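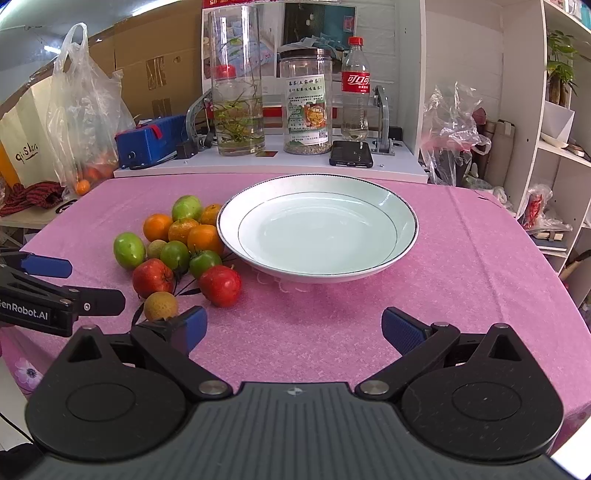 Section 4: First Set-Up and First Reading

This section explains how to prepare the Zeltaston upper arm blood pressure monitor for use at home. Please read it to the end before you press any button. If the monitor was used before by another person, begin with "Clearing the memory" at the end of this section.

The monitor shows your blood pressure, but it does not tell you what illness you have. Do not start, stop or change a medicine because of a number on the display. Speak with your doctor or nurse first.

4.1 Inserting the batteries

1. Turn the monitor over and put it on a soft cloth, so that the display is not scratched.
2. Press the small tab on the battery cover and slide the cover toward you.
3. Insert four AA batteries. The plus and minus signs are printed on the bottom of each slot. The two upper batteries point to the left and the two lower ones to the right.
4. Slide the cover back until you hear a click.
5. Turn the monitor over again. All segments of the display light up for a short moment, then the clock starts to blink.

Note: If the display stays dark, take the batteries out and check the direction of each one. Rechargeable batteries can be used, but the battery symbol will then appear earlier than with normal ones.

Caution: Do not mix old and new batteries. If you will not use the monitor for several months, remove the batteries and keep them in a separate bag. Liquid from a leaking battery must not touch the eyes. If this happens, rinse at once with plenty of clean water and call a doctor.

4.2 Setting the clock and the user

The monitor stores each reading together with the date and time. A wrong clock makes your list of readings difficult to understand for the doctor, therefore please do not skip this part.

1. While the clock is blinking, press the right arrow to increase the hour. Hold the arrow to move faster.
2. Press SET. Now the minutes are blinking. Change them in the same way.
3. Press SET again and continue with the month, the day and the year.
4. When the letters A and B appear, choose your letter with the arrow. Two persons can use the same monitor, and each letter has its own memory.
5. Press SET one last time. The display shows "donE" and goes to the rest position.

Note: If you do not press any button for one minute, the monitor leaves the settings and keeps what you have entered until that moment. To return, hold SET until the clock blinks.

The clock does not change by itself between summer time and winter time. We suggest that you correct it on the same evening when you correct the other clocks in your home.

4.3 Choosing and connecting the cuff

The standard cuff in the box is for an upper arm of up to 32 centimeters around. Measure your arm in the middle between the shoulder and the elbow with a soft tape. If your arm is larger, please order the wide cuff, part number 3595, from the same shop where you bought the monitor. A cuff which is too small usually gives readings that are too high, and a cuff which is too large can give readings that are too low.

1. Take the air plug at the end of the tube and push it firmly into the socket on the left side of the monitor. It should not turn easily.
2. Check that the tube has no knot and is not pressed under the monitor.
3. Open the cuff and pull the end through the metal ring, so that it forms a loop. The smooth side is outside.

Caution: Do not use a cuff from another manufacturer, even if the plug fits. Do not put the cuff on an arm with a wound, with a drip, or on the side where lymph nodes were removed, unless your doctor has agreed to it. Keep the tube away from small children, as there is a danger of strangulation.

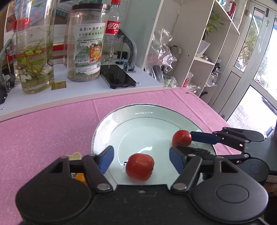 Red fruit on a round plate.

4.4 Preparing yourself for the reading

Blood pressure changes many times in a day. To compare the readings, you need the same conditions each time, as far as possible.

1. Do not smoke, do exercise or drink coffee, black tea or alcohol in the half hour before the reading.
2. If you have just eaten a large meal, wait. Many people take the morning reading before breakfast and before the morning medicine. If your doctor gave you another plan, follow the plan of your doctor.
3. Go to the toilet first. A full bladder can raise the pressure.
4. Sit on a chair with a back, near a table. Put both feet flat on the floor. Do not cross your legs.
5. Rest in this position for five minutes. Turn off the television and do not talk, also not on the telephone.

Note: The table should be of a height that lets your arm lie on it without effort, with the middle of the cuff at the level of your heart. If the table is too low, put a folded towel or a small cushion under the arm.

4.5 Putting on the cuff

1. Remove tight clothing from the arm. Do not roll up a narrow sleeve, since the rolled part presses the arm above the cuff. It is better to take the arm out of the sleeve.
2. Slide the loop over your hand and up the arm. The lower edge of the cuff should be two fingers wide above the inside of the elbow.
3. Turn the cuff until the white mark lies on the inner side of the arm, where you can feel the pulse. The tube runs down toward the palm.
4. Pull the end of the cuff and close it. One finger should still fit between the cuff and the skin.
5. Lay the arm on the table with the palm up and the hand open.

For the first reading, please measure both arms, one after the other. Write both results down. If the two arms are clearly different, show the numbers to your doctor and ask which arm you should use from now on. In most cases it will be the arm with the higher number.

4.6 Taking the reading

1. Press START. The cuff fills with air and becomes tight. This can be uncomfortable, but it lasts only a short time.
2. Stay still and breathe normally. Do not hold your breath to "help" the monitor.
3. The cuff releases the air slowly, and the heart symbol blinks with each beat that is found.
4. When the signal sounds, the display shows three numbers. The upper one is the systolic pressure, the middle one is the diastolic pressure, and the lower one is the pulse.
5. Wait one minute and repeat the reading. The second number is often a little lower than the first. Keep both.

Caution: If the cuff becomes painful or does not stop to fill, press START again. The air goes out immediately. If this does not help, open the cuff by hand or pull the plug from the monitor.

Caution: If the reading is very much higher than your usual numbers, rest for some minutes and measure again. If you also have chest pain, trouble with breathing, weakness on one side, trouble with speaking or sudden change of sight, do not wait for a second reading. Call the emergency number.

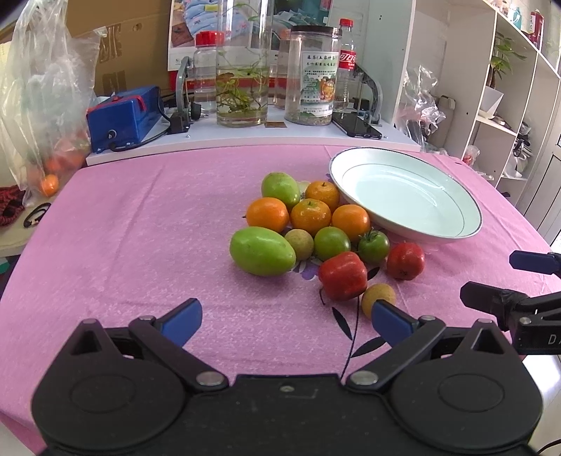 Milena Torvik
Technical Writer, Iwasaki Home Devices, Tumetitz office

4.7 Keeping the readings

The memory holds 967 readings for each user letter. When it is full, the oldest reading is deleted and the new one takes its place. Press the left arrow to see the last reading, and press it again to go further back. If you press AVG, the monitor shows the average of the last week.

If you prefer paper, use the table on the inside of the back cover. Please write also anything unusual, for example a bad night, a cold, or a new medicine.

Sending the readings to the Herkia app

1. Turn on Bluetooth on your telephone and open Herkia.
2. Choose "Add a device". The telephone and the monitor should lie on the same table.
3. Hold the left arrow on the monitor until the letter P blinks.
4. Type the code from the display into the telephone and press "Confirm".

Note: The transfer starts after each reading and can take a little while. If P continues to blink, repeat from step 3. The readings stay in the monitor also after they were sent.

4.8 Clearing the memory

1. Select the user letter, A or B.
2. Hold AVG and the right arrow together until "CLr" appears.
3. Press SET to confirm, or START to leave without deleting.

Caution: Deleted readings cannot be brought back. Only the selected letter is cleared. For the other letter, repeat the steps.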